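Ticket: Discharge of mortgage rejected at lodgement
Opened by: Hugo Llorente
Assigned to: Arnout Hermans, Settlements Support, Verhoeven Conveyancing
Product: Cestent (workspace and lodgement)
Status: Resolved, with grumbling
Opened: Mar 18, 2026

Original message

Hi team. I am trying to sell a unit at Sastton to a buyer who would very much like to own it. Cestent disagrees. Every time we submit the discharge of mortgage it comes back with "Mortgagee does not match registered proprietor of dealing". The mortgagee is Uvness Home Loans. It has been Uvness Home Loans on every letter they've ever sent me, including the one wishing me a happy birthday.

I paid the thing out apart from $700, which I'm told is a residual and not, as I had assumed, a rounding error. Please advise who I owe it to.

Hugo

Reply 1, Arnout Hermans

Thanks Hugo. I've had a look at the title search. The registered mortgagee is Sastton Mutual Building Society, which wrote the loan. Uvness took over the Sastton loan book afterwards and has been collecting your repayments since. What I can't find is a registered transfer of mortgage from one to the other. Uvness is therefore trying to release a mortgage that, according to the register, belongs to somebody else. The error message is rude but correct.

Could you send me:

The original loan contract, all pages
Any notice of assignment (it'll be a dull letter, probably stapled to a fee schedule)
The payout figure in writing

Please don't pay the $700 to anyone who rings you up and asks for it.

Reply 2, Hugo Llorente

Contract attached, 98 pages, scanned on the machine at the library, which charges by the page and has no sympathy. Notice of assignment attached too. It says the loan was assigned "together with all securities" and gives a schedule number. The schedule isn't included. I rang Uvness and was told the schedule is "in the system". I asked which system and got the hold music.

The agent also wants the listing link on file with the contract of sale, so I've put that through.

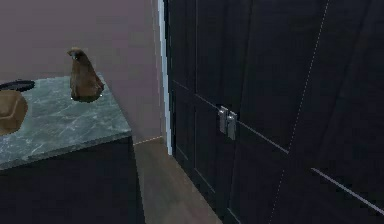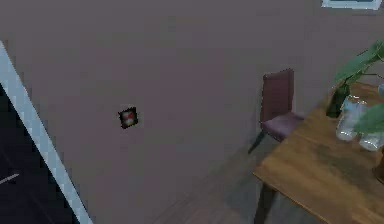
Buyer's lender has asked for 200 pieces of paper already and is now asking whether we're "on track". What do I tell them?

Reply 3, Arnout Hermans

Tell them we've asked for an extension and that the title defect has been identified. Leave out the hold music.

Log of what I've tried so far:

1. Resubmitted the discharge with the mortgagee typed exactly as on title. Rejected. Uvness's signing certificate doesn't belong to Sastton Mutual, so Cestent won't let one sign for the other.

2. Added Uvness as attorney for Sastton Mutual. Rejected, no power of attorney on record. Uvness believed there was one. There was one, for a different state.

3. Asked Uvness for the assignment schedule. Received a schedule. Your loan wasn't on it. It was the schedule for car loans.

4. Asked again, in writing, with the word "mortgage" in the subject line. Received the right one. It lists 300 securities and yours is near the bottom with the correct folio number and your surname spelled Lorente. One L. I've asked for a statutory declaration to cover the missing letter.

Next step is for Uvness to lodge the transfer of mortgage first and the discharge straight after it, in the same Cestent workspace. The order matters. If the discharge goes in on top we'll be back at the original error.

Reply 4, Hugo Llorente

So they have to officially become my lender in order to officially stop being my lender?

Reply 5, Arnout Hermans

Yes. For a few minutes, if all goes well.

Reply 6, Arnout Hermans

Update. Transfer of mortgage accepted. Discharge accepted behind it. The buyer's lender has confirmed a new settlement in April and withdrawn its query. Uvness has confirmed the $700 is payable to them, and it'll come out of the sale proceeds at settlement, so there's nothing for you to transfer beforehand.

They had also added a fee for preparing the transfer. I've disputed it on the grounds that the paperwork should have been done when they bought the loan, and they've reversed it.

Internal note for anyone else picking up a Sastton Mutual file: search the title before opening the workspace, and get the schedule from Uvness's securities team, since the general line only has the car loans.

Reply 7, Hugo Llorente

Cheers, Arnout. Happy to close this one. Uvness has just sent me a survey.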